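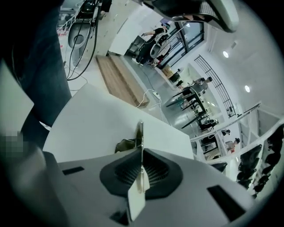 How much room should I leave around the Zadow table?

Leave 400 mm clear on every side that will have a chair, and a bit more if your chairs have wide bases. You'll be glad of it when it comes time to push back and stretch your legs.

Section 4: Settling the table into its room

By now your Zadow should be standing on its own feet, and we hope the kettle is on, as the rest is gentle work and there's no hurry at all. Set aside 20 minutes or so, and please read each step through before you begin it.

1. Wheel the office chairs well back, and lift any loose boards or panels off the part of the floor where the table is going to stand.

2. With a helper at the other end, lift the table into place. Try not to drag it, however tempting a nice smooth floor may look.

3. Turn the top so the cable hole is at the end nearest your power outlet. Most people get this backwards the first time, and there's no harm done if you have to swing it around again.

4. Put the small grey T-shaped bracket on the tabletop, close to the near edge, where you can pick it up without reaching.
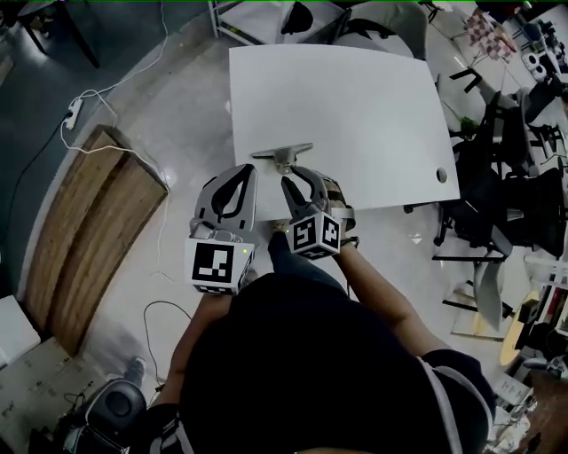

5. Check the bracket for burrs by running a cloth along it, then set it aside on something soft until you reach Section 5. If yours is bent, ask Kaimal parts in Londberg for item 302 and they'll post you a new one.

Note: The white top marks more easily than you'd think. A folded tea towel under any metal part will save its colour and your temper.

Caution: Keep the power strip and its cords out from under the table feet and the chair castors. Unplug the strip before you move either.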